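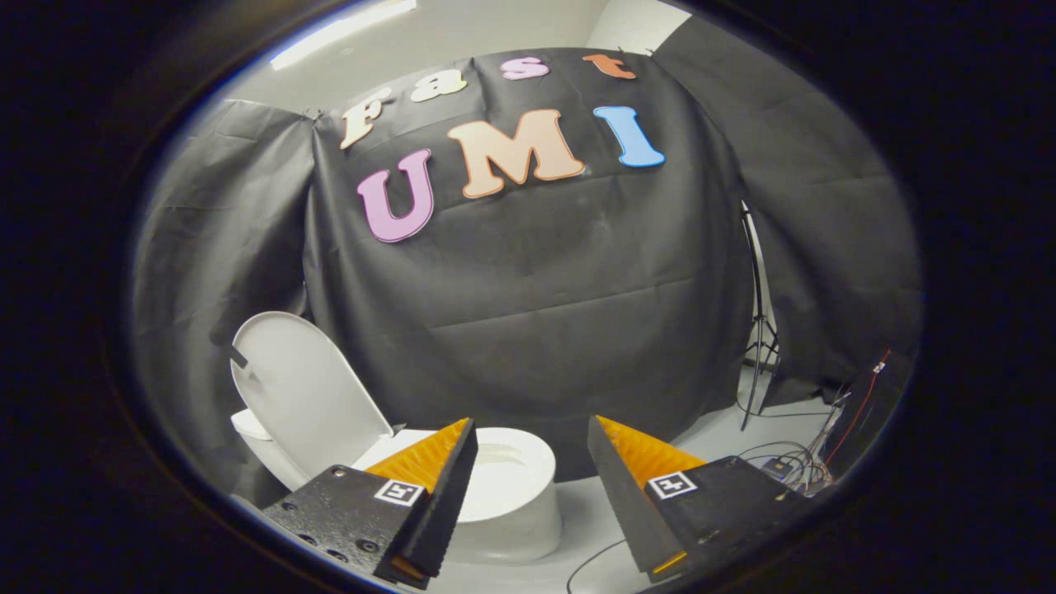 My question is about the robot open day at the Briltville community hall, and whether anyone who knows this stuff can tell me how much of it I should believe. I took my dad on Saturday because our strata is being pitched a cleaning robot for the shared bathrooms, and the chairman thought somebody should go and look at what's out there. The bit everyone lined up for was the toilet demo. They had a white toilet with the lid up, black cloth hung around it on three sides, and "Fast UMI" in pastel cut-out letters pinned to the cloth at the back, like a kid's birthday. The gripper has two black fingers with ridged orange pads on the inside. The fellow from Mollow, who ran the day, said cleaning a toilet like this was "basically a solved problem" and that the data was the hard part. Then he talked for ages about how you teach the thing by doing the job yourself with a gripper in your hand.

What bothers me is that my bathroom doesn't look like that. Mine has a vanity jammed up against the bowl, a bin, a brush, a mat and a window that throws glare over everything after lunch. Does a demo in a little curtained corner tell me anything at all about a real bathroom? And is there something I should have asked while I was there? They're putting on another session in February and I can go back. The quote we've been given (different company, Prilero) is for two machines and I'd rather not be the one who waved it through.

Posted by Pouran Sadeghi

Renji Kikuchi

I'd split this into what you saw and what you were told.

A hand-held gripper is a teaching tool. A person holds it and does the task, a camera on it records what happens, and later on somebody trains a robot arm to copy it. So if the gripper was in a person's hand when you were watching, you were watching a person. Doesn't mean it's a con, plenty of labs work this way and it's a sensible way to collect examples. But it is a long way from a machine that turns up at 6 am and does your shared bathrooms, and "basically solved" is a big claim to hang on it. Was there an arm going on its own at any point? Your post doesn't say, and that's the first thing I'd want to know.

On the black cloth, I wouldn't read too much into it by itself. A plain background makes life easier for a camera and it also just tidies up a demo. The trouble starts if all the examples come from the one corner. A system that has only ever seen one toilet with dark curtains behind it can fall over when the wall is tiled and there's a bin in the way. Your glare problem is real too, shiny porcelain is annoying for cameras.

Things I'd ask in February:

How many different bathrooms have you collected in, and can I see the list?
Can I see it run on its own, ten goes in a row, with the failures left in?
What happens if I move the brush?
Who cleans the robot?

The last one sounds flippant but I mean it. Anything that has been near a toilet bowl and then goes to touch a tap needs a proper answer. Ridged pads have grooves, and grooves hold muck. Ask whether the pads come off and what they get washed in.

As for Prilero, whatever you saw at the hall tells you nothing about their machine, good or bad. Make them bring one to your building.

Sadao Maruyama

waste of money, get a cleaner. we had a floor robot at the bowls club and it spent its life stuck under the piano. also parking at that hall is a joke

Chiyo Miyazaki

I was there Saturday as well, in the afternoon, and I'm a bit kinder about it than Renji but not by much.

When I got to the front I asked the young woman at the sign-in table how many recordings they had of the toilet job and she said 712. I asked how many of those were done somewhere other than the hall or their own workshop and she went off to check, came back and said she'd have to get back to me. She did take my email, to be fair to her. Nothing so far. I also asked how many had been thrown out and got 145 straight away, so they're keeping records of some sort. Whether 712 is a lot or a little I couldn't tell you. It sounded like a lot until I thought about how many bathrooms there are on my street alone.

The other thing I'd say is watch the cables. I could see a tangle of them on the floor on the right-hand side, and one thin black one that ran across in front of the toilet. Fine in a hall. Not fine in a shared bathroom where someone's nan is coming in with a walker. Ask Prilero for a photo of their machine set up in a working bathroom, with whatever leads and stands go with it, and ask where it lives when it's not cleaning.

I do disagree with Renji on one point. I don't think ten runs is enough. Our building at Talpur trialled an automatic door for a month and it behaved perfectly until the second week, when it started opening for pigeons. Ask for a month's trial with the right to send it back, and get that in writing before the strata meeting. If they say no to a month, you've learned something for free.

Edit: someone has messaged to ask if kids are allowed at the February session. They were on Saturday, there was a colouring table near the kitchen. Doors at 10 am last time and the sausage sizzle had sold out by noon.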